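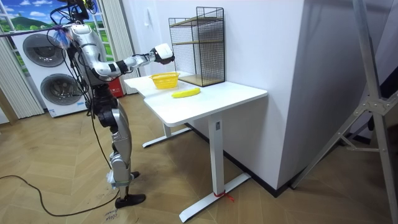

Desk height is the distance from the floor to the working surface of a desk, usually discussed in connection with comfort and back pain. Furniture sellers tend to treat it as a settled matter, and the evidence behind their advice is thinner than the advice suggests. The common rule says the elbow should be bent at a right angle with the forearm level. In practice people reach from all sorts of positions, including from a standing position beside one end, with an arm stretched out over the near corner of a white desk and the fingers curled down toward the top. A rule written for someone sitting squarely at the middle covers little of this.

Origins

Fixed desk heights are often said to come from careful body measurement. Kenneth Estrella, who traced the sizes used by school and office suppliers in Lanthorpe, found few records of anyone being measured. Most makers had copied older tables, and those had been built to suit the chairs then on sale. One supplier, Padilla, listed 14 desk models in its catalog, and 13 of them shared a single height.

Adjustable desks

Desks that can be raised and lowered are sold as a cure for sore backs, tired legs and poor attention. The Teltberg study, the one most often quoted in sales material, followed 150 office workers and reported less back pain among those given adjustable desks. Critics, among them Erlinda Sison, have pointed out that the workers knew which desk they had been given and that pain was scored by the workers themselves. Many had also received new chairs in the same month. A later survey in Molau, with around 2,000 replies, found that a large share of owners had stopped moving their desks – some left them high, most left them low.

Disputed points

Writers disagree on whether one correct height exists at all. Wilfredo Mercado has argued that changing position matters more than the starting height, a view that is widely repeated but has been tested only in short trials. Mylene Catacutan holds that screen distance and lighting explain many complaints blamed on the desk. Claims that a certain height improves concentration or school grades rest mostly on statements by manufacturers, and no independent trial is cited for them.

See also: Chair height; Footrest; Office lighting; Standing desk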